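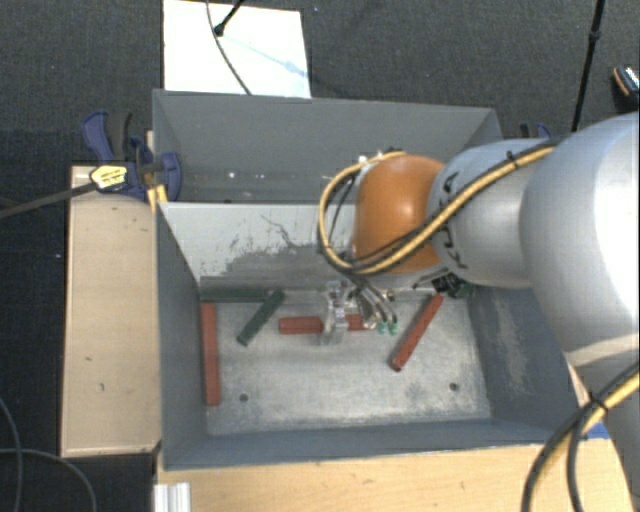

The fault that cost Rekha Agarwal's team most of a Saturday began with a hose. Rekha looks after the bin-picking cell at Vidolier, and she is generous with her time when you ask what went wrong, even when the answer takes in two cups of tea and a long detour about fittings. The arm, a KUKA, had been lifting red and green bars out of a divided metal bin, and on cycle 271 it let one go halfway up. “It's an awful clang,” she says. “You feel it in your teeth.”

The bar landed back in the bin, thank goodness, and Eduardo Mangubat was standing well clear. He hit the stop anyway – “I'd do it again, too” – and the pair of them spent 4 hours tracing the trouble to an air line that had worked loose at the wrist. The pressure had been sagging for 20 cycles before the drop, and the controller had logged every one of them without raising an alarm.

“That's the part that bothered me,” Rekha says. “It knew, the poor thing, and we hadn't asked it to tell us.” Low pressure now halts the arm before it lifts, and Eduardo checks the hoses each morning, usually with his toast still in hand.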